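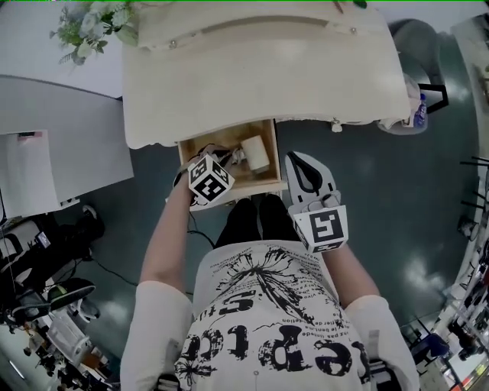
4.2 Small things in drawers

Of the 424 items logged, 52 had no home that Sezer's sorting rules could defend. Most went into the nightstand drawer — a piece of furniture that, like the appendix, accepts anything.

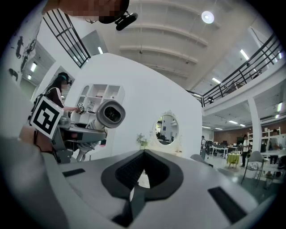

Do open shelves stay tidier than drawers? They do for the first 7 days, after which small items settle wherever there is a ledge.

Hair dryers were harder. The cord is longer than any patience supplied with it.
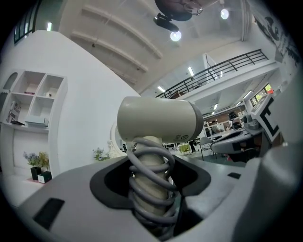 Figure 3. Hair dryer, cord wound round the handle.

We scored a wound cord as "put away", a generous reading that Vullis did not share.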